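**Skumside Hand-Wash Bar, unscented, for cloths and small laundry**

A plain block of laundry soap for the things you don't trust to the machine, or the things the machine has already let you down on. Face cloths, collars, baby bibs, the one good dish towel. It smells of soap. We looked into making it smell of a meadow and Brenda Ashworth, who runs the boiling room, asked which meadow, and the matter was dropped. 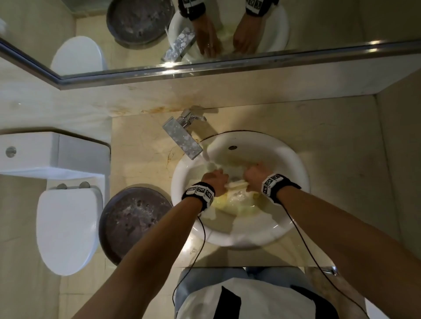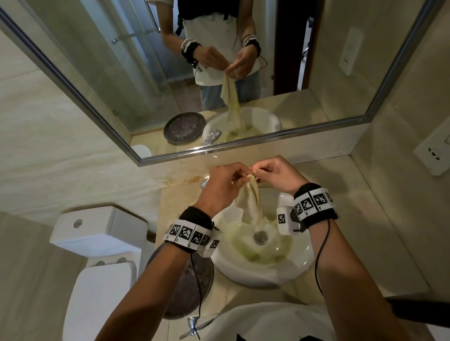
Any bathroom sink will do, and a round one is easier on the knuckles. Run a little lukewarm water, wet the cloth, rub the bar along the dirty part, then fold the cloth over on itself and work it between your hands. Let it sit if the stain is older than you'd like to admit. Rinse until the water stops looking like weak tea, twist from the top down, shake it out, hang it up.

People write in to ask how much suds they should expect. Less than from a bottle. The bar makes a low foam that rinses out in two or three changes of water, and if you have a great white tower of bubbles you are using somebody else's soap.

**What you get**

- One bar, 265 g, wrapped in brown paper
- Or the box of 4, same bars, bigger paper
- A care card written by Skye Rennie, who has opinions on wool (skip to the back)

**Good for:** cotton, linen, terry, most synthetics, shirt cuffs.

**Not good for:** silk, leather, suede, anything with a label that says "spot clean only." Go easy on wool. Don't use it on your face. It won't hurt you much, but you'll feel ironed.

**Hard water**

With hard water you may get a gray film in the bowl. Wipe it down with a splash of white vinegar and rinse. Marble is the exception: keep vinegar well away from a marble counter, use a damp rag and dry it after. Lucía Barrios in customer service would like this read twice.

**Storage**

Keep it on a dish that drains. A bar left in a puddle turns to pudding overnight, and we don't replace pudding. Kept dry, it gets harder with age and lasts longer.

**Shipping**

Orders leave the Cluleo warehouse within 4 working days. Stores can order by the case, 16 bars, under item number 1515. The old citrus version is gone and isn't coming back, though we do read the letters.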